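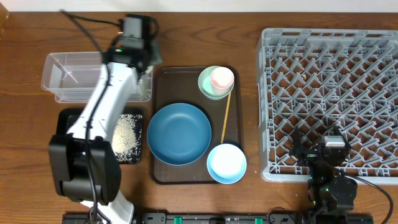 The table at Fesley: two arms, the brown tray, the rack still empty.

Fiction > Short Stories > The Rice Trials

The Rice Trials

Reet Žukauskas came in on Wednesday at six in the morning to read the overnight numbers before anyone could explain them to her.

The method was hers. She had written it on the back of a parking form in March, and by June it was the only thing the Fesley lab worked on. The idea was that a pair of arms learning to clear a table should be allowed to stop. Every other group trained their arms to finish. Hers were trained to say, partway through, that they did not know what came next, and then a person would take the controls for a few seconds and give them back. The learning happened in those few seconds. The rest of the recording was thrown away.

Dovance was paying for it. Dovance made kitchens for hospitals and wanted to know by the end of the month if the method was better than the one from Wesska, which used three times the recordings and never asked for help.

She sat down and opened the log. There were 1,115 runs in it, all of them with the same dishes. Cup, bowls, plate, chopstick. Tray to rack.

The success rate was up. She had expected that. She scrolled to the column for stops, which should have been going down as the arms learned, and it was not going down. It had dropped for the first two weeks and then gone flat. More than a quarter of the runs still had a stop in them.

She sorted by where the stops happened. Very few were at the plate, which was big and hard to grip and which everybody had worried about. Very few were at the cup. Nearly all of them, 358, were at the chopstick.

She played one. The white arm went out over the tray and held still above the chopstick. The request came up on the screen. Then the operator's hand took over, and the arm moved down and picked the chopstick up cleanly and passed it to the black arm, which put it in the rack.

She played another. It was the same except that the operator was slower.

Jadoon came in at seven with his coat still on. He had done most of the night shifts. He looked at her screen and then at the floor.

"It can do the chopstick," Reet said.

"Yes."

"I ran it with the stop turned off just now. Four times. It picked it up all four times."

"I know," he said. "I did that last week."

"You didn't write it down."

"No."

She waited. He took off his coat and hung it on the door.

"It asks because we always answer," he said. "I went back through the early ones. The first week, it dropped the chopstick a lot, and we'd come in and fix it, and those were good seconds, so they got kept. Then it got better and it still asked, and we still came in. So we kept those too. We taught it that you ask at the chopstick. It's part of the job, as far as it knows. Tray, plate, cup, ask."

Reet wrote that down. It was a fair account of the fault and it would have to go in the report. The fix was not hard. You would have to refuse some of the requests, at random, and keep what the arm did when it was refused. It might cost them a week.

"Why didn't you tell me?" she said.

Jadoon thought about it. "It's a long night in here," he said. "It was nice to be asked."

She did not put that in the report. She set the refusal rate to one in two and laid the tray out again herself -- plate to the left, cup in the green bowl, chopstick across -- and started the run.

The plate went over, then the cup. The white arm came back and stopped above the chopstick, and the request came up on the screen. The program had drawn a refusal. Jadoon had his hand on the controls anyway. Neither of them spoke.

After eleven seconds the arm went down.

Comments (3)

marl_w: I work nights in a pharmacy and the line about being asked got me. More of Reet please.

Tobin K.: Good story. One quibble, wouldn't they have caught the flat line sooner if they were checking the log every day? Two weeks is a long time with a client waiting.

oldferry: @Tobin K. You have not met my old lab.

Contact the editors | All stories copyright their authors | Back to top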